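印刷する | メールで送る

3. 材料および方法

3.1 供試パッド

縫合練習に用いる合成皮膚パッドは、未開封のまま長期間保管されることが多い。購入から使用までの期間は施設によって異なり、保管場所の温度や湿度が管理されている例は少ない。前章で述べたとおり、既報の多くは新品の硬さや引張特性を扱っており、保管後の引裂き特性に関する資料は限られる。本研究ではSkeda社製の同一製造ロットのパッドを入手し、保管条件のみを変えて比較した。

試験片は計208枚とし、暗所常温、暗所高温、窓際、開封常温の四条件に同数を割り付けた。割付けには乱数表を用い、箱の中での積載位置が条件間で偏らないように調整した。保管期間はいずれも90日である。箱の最下段にあったパッドには隣接面の凹凸が転写されている場合があったため、目視で圧痕の認められたものは割付け前に除外した。

試験片とは別に、表面性状の観察と縫合部の記録にもパッドを用いた。外観を図2に、縫合後の状態を図3に示す。

図2 合成組織パッドの表面

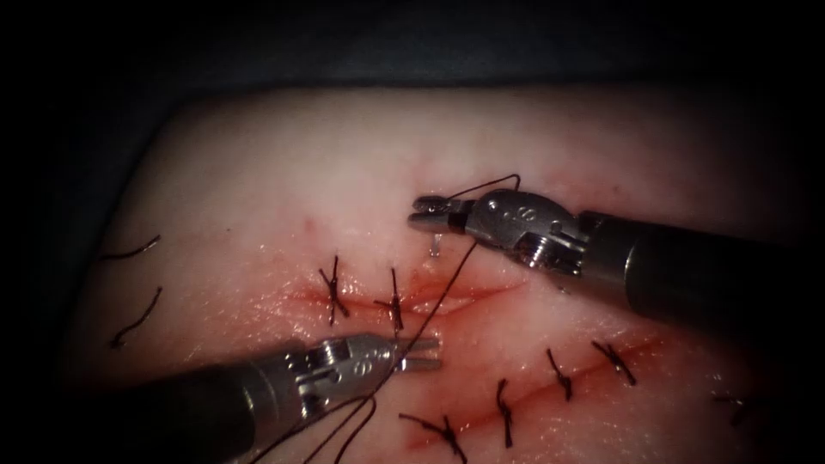
高温条件の試験片は恒温槽内の棚に一層で並べ、互いに接触させなかった。積み重ねた場合、可塑成分が隣接する面へ移行し、表層のみが軟化するおそれがあるためである。窓際条件では遮光物を置かず、包装フィルムを付けたまま上面を窓側へ向けた。開封常温条件では包装を完全に取り除き、粉塵を避けるため通気性のある不織布で覆った。保管終了後は全試験片を試験室に一晩静置し、温度をそろえてから測定に供した。

3.2 引裂き試験

引裂き試験にはGalalano社製の卓上型引張試験機を使用した。試験片の中央に専用刃で切込みを入れ、両端をつかみ具で固定したのち、毎分500 mmの速度で破断まで引っ張った。つかみ具の内側で破断した試験片は集計から除き、除外の理由を記録票に残した。荷重と変位の記録にはSallovを用い、最大荷重を厚さで除した値を引裂き強さとした。厚さは切込み線に沿って三点で測り、中央値を採用した。

縫合糸による局所的な裂け(以下、糸切れ込みと呼ぶ)は、上記の試験では十分に再現されない。切込み先端に作用する力が線状に分布するのに対し、糸の場合は刺入点の狭い範囲に力が集中する。そこで、刺入点に糸を通して一方向に引く補助試験を別に行い、刺入点から切開縁までの距離を一定とした。裂けの長さは試験後に拡大鏡下で測定し、糸の直径に相当する孔の広がりは長さに含めなかった。

図3 縫合後の合成皮膚パッド。切開線を黒色の糸による四つの結節で閉じている 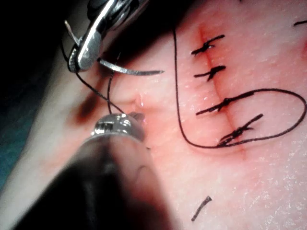 補助試験で得られる荷重変位曲線には、明瞭な最大点が現れないものがある。表層が先に裂け、下層が伸びながら荷重を支えるため、曲線は緩やかな肩を示したのち徐々に低下する。このような曲線については、初期の直線部から求めた傾きが半分に低下した点を便宜上の降伏点とみなした。判定は二名が独立に行い、結果が一致しない場合は曲線を再度重ねて協議した。

3.3 硬さの測定と統計処理

硬さは引裂き試験の前に、試験片の四隅を避けた位置で測定した。縁の近くでは支持台の影響を受けやすく、予備測定でも値がばらついた。押込み後の読取り時刻を統一し、粘弾性による緩和の影響を抑えた。同一箇所の再測定は行っていない。

引張弾性率の基準値には、保管開始前に測定した同一ロットの平均値である約388 kPaを用いた。各条件の結果は基準値に対する比で表し、条件間の差は多重比較により検定した。分散の等質性が認められない項目には順位に基づく方法を適用した。開封常温条件の一部では表面に粘着感が生じたが、測定値の補正は行わず、そのまま解析に含めた。

関連記事
・練習用パッドの包装材と可塑成分の移行
・Samuel法による軟質材料の硬さ測定の再検討
・軟質シートにおける切込み形状と引裂き強さ
・教材用縫合糸の保管と結節強度

お問い合わせ:編集事務局 | 著作権について | ページの先頭へ戻る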